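Collecting suturing examples for a learning system: notes from my first months

I promised to some readers that I would write about my new work, and I was slow to do it. In July I changed from the mechanical group to the data group at Ladside, in the Jerham office. Before that I was designing brackets and cable guides. Now I spend my days next to a surgical robot with two arms, and I collect examples of suturing so that a model can learn from them.

I am not a surgeon. The people who drive the arms are trained for it, and I sit beside them with a keyboard and a notebook. My job is to prepare the tissue, start and stop the recordings, write the labels and decide afterward which recordings are good enough to keep. It sounds like a simple job. In my first week I also thought so.

What we call one example

The first thing I had to learn is what counts as an example. In our project one example is one stitch: the needle is taken, placed, driven through both sides of the cut, pulled out, and the thread is tied and trimmed. All the cameras record during this time, and also the joint positions of both arms and what the operator does with the hand controls. Everything gets the same clock. If the clocks do not agree, the example is lost, even when the stitch is beautiful.

We use one piece of tissue for several cuts. A new piece takes 45 minutes to prepare and fix, so we do not change it after every cut. The older stitches stay where they are and the next one is made near them. At first I disliked this, as I wanted each recording to begin from a clean surface. My colleague explained to me that a model trained only on clean surfaces becomes confused by the first knot it did not make itself. Now I want the old knots in the picture.

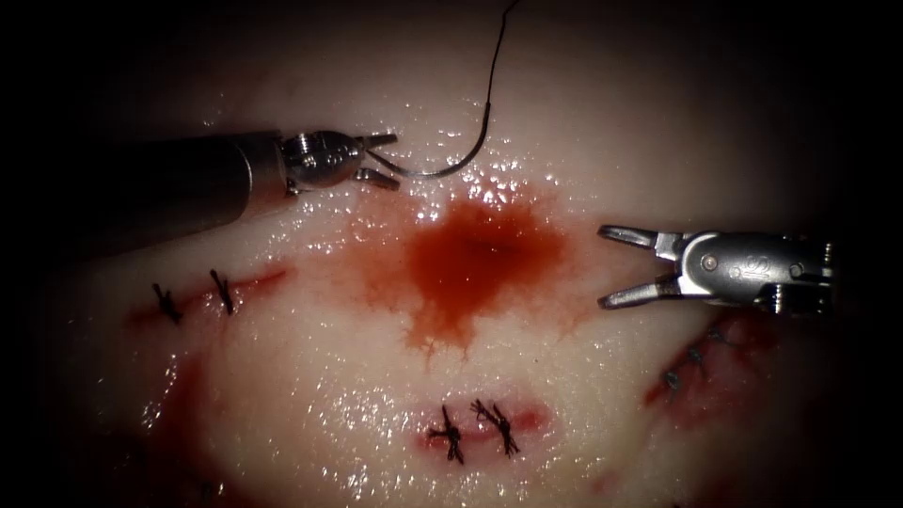
The overview camera, with the needle held in the left driver and earlier stitches still in the tissue.

The overview camera is the one I look at most. It does not move, so I can compare two recordings from different days and see if the light has changed or the tissue is placed differently. Its weak point is depth. When the needle is above the tissue, I often cannot tell from this view how far above it is. I must look at the other cameras, and sometimes I still do not know.

The blood question

For a long time our recordings were made without any blood. It was easier to clean, and the cut was always easy to see. Then we tested the first model, which we call Nigam, on a piece with some red on it, and the result was bad. The needle went toward the border of the stain as if this border was the cut. I understood the error. In all the examples Nigam had seen, the red thing was the cut.

So we added blood. We did it in steps, first a small amount and later more, and we write the amount in the label as none, low or high. I wanted a number in milliliters, but the liquid spreads differently on every piece and the number told us very little. Three words are enough for the moment.
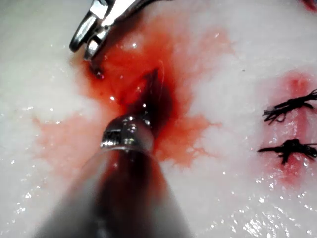

Labeling is the part of the work that takes the most hours. For each recording I mark the moments when one step ends and the next begins, and I also mark where the cut is, where the knots are, and which parts are hidden. The close cameras make the marking of knots easier, but they give me other problems. The shaft of the tool comes up from the bottom of the view and covers part of the blood, so I must mark that region as hidden and not guess what is under it. The knots at the right side are clear enough that I can draw around the frayed threads, but both of them continue past the border, and for a while I did not know if a knot that is only partly visible should get a label. We decided yes, with an extra mark for "partial." Before this decision I had labeled a full week of recordings in the other way, and I had to do them again. I recommend to write such rules on paper before the first day of labeling, although I think every team will forget some of them.

One more rule which came late: the dark, very bloody areas get their own label, and I do not call them cut or tissue when I am not sure. In the beginning I always chose one of the two. My choices on Monday mornings were different from my choices in late afternoon, and a learning system will learn this too.

Two arms and one thread

Driving the needle is for me the easier half to label. The needle is hard and it keeps its shape. The thread is another matter. It bends, it makes loops, it goes out of the view and comes back in another place. Sometimes a piece from above and a piece from below meet at the jaws, and I need to follow the recording backward to know which one is the needle side and which one is the tail.

When the tips of both tools come together to handle the thread, I slow down the playback a lot. The label I need is "which tool holds the thread now," and there are short moments when the answer may be left, right, both or none. We had a long discussion about this at a Thursday meeting. One side wanted a hard switch from left to right. The other side wanted a separate label for the exchange. I was for the separate label and this is what we have now, but I admit it makes my work slower, because I need two borders where one was enough before.

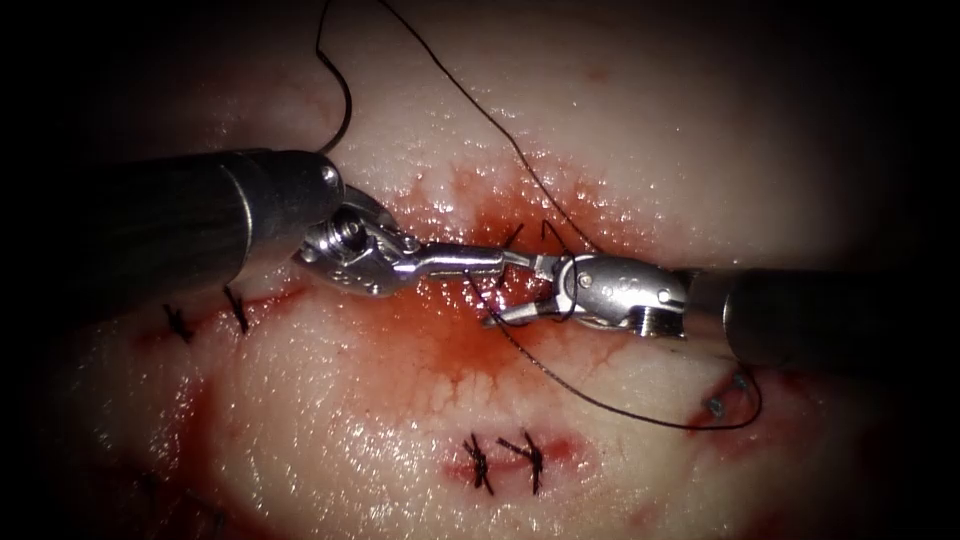

What I reject, and what I keep

When I began, I rejected too much. If the operator dropped the thread, I deleted the example. If the needle was placed badly and had to be placed again, I deleted this also. I thought the model should see only good work.

The operators were not happy with me, and they were right. A person who sews learns a lot from the moment when something goes wrong and is repaired. Nigam had never seen a dropped thread in training, so when it lost the thread it simply continued the movement with nothing in the jaws. It made the shape of a knot in the air. I watched this with some shame.

Today I keep the mistakes if they are repaired inside the same recording. I add a label where the mistake starts and another where the work is normal again. I reject an example only when a camera fails, when the clocks are not together, or when the operator stops before the end for some reason from outside, for example a phone call. With these rules we have now 541 examples accepted. It is less than I hoped for at this time of the year, but I trust these examples more than the ones from the beginning.

Needle in the jaws

There is one detail I want to write down for others who collect this type of data. The position of the needle inside the jaws is more important than I expected. If it is held too near the point, there is not enough needle left to pass through. If it is held too near the thread end, it turns when it is pushed. Every operator has a personal habit here, and with one operator only, the model copies one habit.

We have 12 operators on our list, but they do not come equally often. Three of them made more than half of the examples. I try now to balance it a little, and I ask each person to begin some of the stitches from a grip that is less comfortable. They complain, in a friendly way. 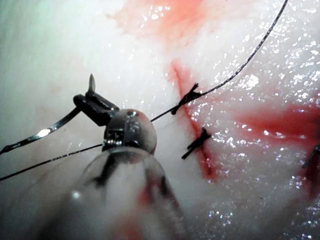 Close view of the needle in the jaws, two tied knots on the cut beside it.

From such a view I write the grip label. I look where the jaws close on the arc and how much of the point side is free. The bright reflections are a difficulty. Wet tissue gives many small white points, and the needle gives a white line too, and our automatic tool for finding the needle sometimes prefers the tissue. I correct this by hand. We tried to make the light weaker, but then the black threads disappeared in the shadows near the corners of the overview camera, so we went back to the old light.

Small things I would do differently

I would write the name of the operator's grip habit in the notes from the first recording. I have it now only for the later part.

I would keep the rejected recordings on a slow disk and not delete them. Some of the early ones I would like to have back.

I would label the same recording twice, with some weeks between, to see how much I agree with myself. I did this finally in the last month. For the needle steps I agree well. For the thread exchange I do not agree well, and I am now writing a longer rule with drawings.

Next we will send a part of the examples to our second office in Wadeldale, where another person will label them without seeing my labels. I am a little nervous about the comparison. If there is interest, I can write about how we store the recordings and how we keep the clocks together, but it is a dry subject and I need first to ask what I am allowed to show.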